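Inicio > Comunidad > Talleres > Robótica

Un brazo robótico nacido en un taller compartido ya ensaya en el simulador

22/02/2020 – Redacción
1041 veces compartido | 40 comentarios

El taller compartido Jaratel tiene proyecto estrella para esta temporada, y es de los que dan ganas de arremangarse. Un grupo de socios lleva todo el invierno montando un brazo robótico de sobremesa, con pinza y todo, y desde esta semana cualquiera puede seguir en la web del taller los ensayos que hacen con su versión simulada.

La idea es de Mirjana Spahić, socia del taller y programadora de oficio, que empezó el brazo en la cocina de su casa y se lo llevó a Jaratel cuando ya no le cabía la cena en la mesa. Lo ha bautizado Pidel. «Quería un robot que pudiera desmontar entero y volver a montar en una tarde», cuenta. En materiales lleva gastados 754 euros, contando un par de servos que acabaron quemados y una fuente de alimentación comprada dos veces por error.

Antes de mover un solo motor de verdad, el equipo lo prueba todo en pantalla. El puesto virtual es sencillo: un tablero marrón, el brazo negro sobre su base naranja y, a su derecha, una caja abierta con una pieza blanca dentro. Las sombras y hasta los rodapiés de la habitación están modelados – un detalle que en el taller se celebra como se merece.
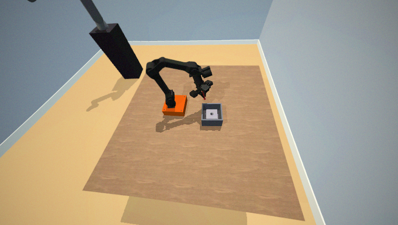
El trabajo con la pinza es lo que más horas se está llevando. El ejercicio que persiguen consiste en bajar hasta la caja sin rozar los bordes, y para eso hay que afinar la muñeca grado a grado. La última tanda de pruebas sumó 55 intentos en una sola noche, con Spahić y otros dos socios pegados al monitor, anotando cada trayectoria en una hoja compartida. ¡Y con ganas de repetir!

El programa de control lo ha escrito el propio grupo y se llama Trudard. Todavía le falta documentación y los menús cambian de sitio casi cada semana, pero ya permite guardar una secuencia de movimientos, repetirla más despacio y corregirla punto por punto. El código se publicará cuando esté un poco más ordenado.

La parte física también avanza. La tienda de electrónica Milošević, a dos calles del taller, ha cedido un banco de trabajo y cableado, y los socios están terminando de imprimir los soportes de los codos. La primera demostración abierta al público está prevista para junio, en la sala grande – con el brazo real encima de la mesa y el simulador proyectado al lado para comparar. Quien quiera echar una mano puede pasarse cualquier jueves por la tarde; no hace falta saber programar, también hay tornillos que apretar.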